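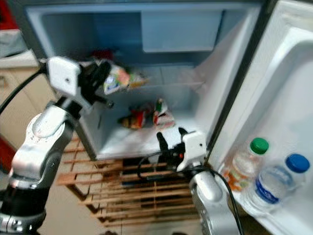
Mini fridge, door open, snacks on the shelf.

About Cudden

Hi, I'm Rosalinda Umali, and I run Cudden with my friend and business partner Clémence Boyer. We make hands-on physics classes for adults and older kids, and nearly all of them are about sand. Also salt, rice, lentils, glass beads, coffee beans, and anything else that pours like a liquid and then sits there like a solid. The grown-up name for this is granular physics. We mostly just call it grains.

I came to it sideways. I was teaching high school chemistry and had a jar of mixed nuts on my desk, and a student asked why the Brazil nuts were always on top. I gave her a bad answer about density (sorry, wherever you are!), went home, looked it up, and found decades of papers on that exact question. Small pieces slip into the gaps under the big ones when you shake the jar, and the contents can also circulate, up the middle and down the walls, and which of those matters more depends on the jar and how you shake it. I was completely hooked. I think I went through four bags of trail mix that week. 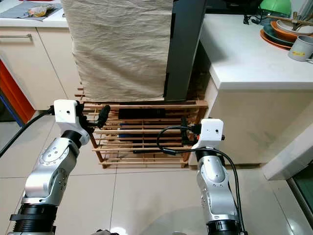 Clémence was the one with the actual lab background. She did her graduate work on how silos empty, and she still gets a look on her face when somebody opens a cereal box badly. We met at a public lecture, stayed talking until they turned the lights off, and taught our first class together that May in the back of a hardware store called Vasylenko. Seven people came. One of them thought it was a sandcastle workshop, and she stayed for the whole thing, and we did end up building a sandcastle.

What we teach

Our basic class is called Pour, Pile, Jam. You'll measure the slope of a heap of dry sand, then add a little water and see how much steeper you can make it. You'll build an hourglass and find out why it runs at a nearly steady rate no matter how full the top is (water in a leaky bucket doesn't do that, and we do the bucket too, so wear shoes you don't love). Then everybody gets a funnel and tries to make it clog on purpose — much harder than clogging one by accident.

We keep it to 14 people per class. You don't need any math beyond reading a ruler, though if you want the math, Clémence will happily stay late and fill a whiteboard for you.

There's also Setisow, our longer course, which runs over 10 evenings and gets into avalanches, dunes, and why a vacuum-packed brick of coffee is hard until you snip the corner. That one is my favorite. People bring in their own materials from home, and we've had birdseed, aquarium gravel, and a truly huge amount of sprinkles.

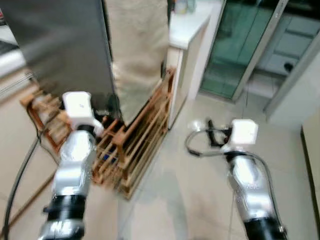
How we work

We try everything ourselves before it goes in a class, usually about 15 times, and we write down the runs that went wrong. If a demo only works when Clémence does it, it's out. If we don't know the answer to a question we'll say so, and in this field that happens a lot, because plenty of it is still being argued over.

I also write Sidik, our free email letter, where I take one new paper on grains or powders and go through what the researchers did, what they found, and what I didn't understand. Readers write back and set me straight.

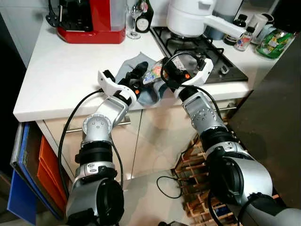

I answer every one of those, just not very fast. Same goes for teachers asking to borrow our tilting table or the tall hourglass. Yes, you can, we only ask that you pick them up yourself and bring the sand back in the bag it came in.

Come see us

The basic class meets on Saturday at 10, and you can sign up on the classes page or just send me a note. If you've got a strange powder or a jar of something that won't pour, bring it along!

— Rosalinda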